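Wednesday, March. Glue bench, continued.

Third round of the hide glue vs. everything else test. For anyone picking this up cold: we are trying to find out whether the Odby liquid glue holds a spruce-to-maple joint as well as the hot stuff, so that people who hate the glue pot (me) can stop using the glue pot.

Joints were cut Monday's way, same saw, same stop block, and clamped overnight. Room was chilly when I got in. The thermometer on the wall says one thing and the one on the shelf says another, and they have disagreed for as long as I have worked here, so I wrote down the shelf.

Batch A, hot glue from the pot. Best joint let go at 571 on the pull gauge. Wood failed first, glue line intact, long ugly splinter out of the spruce. Very satisfying. The pot also boiled over while I was admiring it, so the hot plate now smells like a horse.

Batch B, Odby liquid, straight from the bottle. Held fine at low load, then 2 of the joints slid apart slowly under steady pull, like someone leaving a party without saying goodbye. Glue line was still a bit rubbery in the middle. Either 40 hours is too short in this weather or the bottle is old. The date on the cap has rubbed off. It was in the back of the cupboard behind the Vudham varnish, which tells you how often anybody reaches for it.

Batch C, Amalar white glue, the control. Strong, boring, no complaints. Can't be reversed with heat, so no use to us for tops, but it does make everything else look fussy.

Should have weighed the clamps down the same for each batch. Did not. The Sibiya clamps run out of thread before the others and I used them all on B – so B may have had less squeeze. Noted here so that I can't pretend later it was planned.

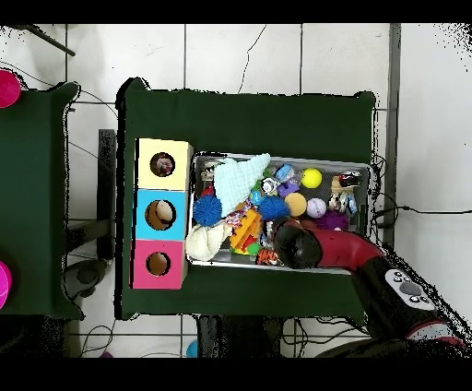
Plan for next round:

New bottle of Odby. Write the date on the side in marker, where the varnish can't get at it.

Mix the clamps between batches. One Sibiya per joint, no more.

Leave B a full extra day before pulling. If it still creeps, that's an answer and we can all go back to stirring.

Somebody has set the pull gauge to zero with the hook off. It reads high with the hook on. I have subtracted the hook from today's readings, including the 571, but I would like to stop doing this subtraction in my head before coffee.

Side question, probably silly: does wiping the joint with warm water before glue make a difference on the maple? I did it on one A joint by accident (spilled the wash jar) and that one was second best of the lot. One joint proves nothing. Going to spill more carefully next time.

Ordered sandpaper, 1000 grit, for cleaning up the end faces. The old stack has gone smooth enough to write letters on.

Pot is soaking. Please don't empty it into the small sink again – the drain only just forgave us.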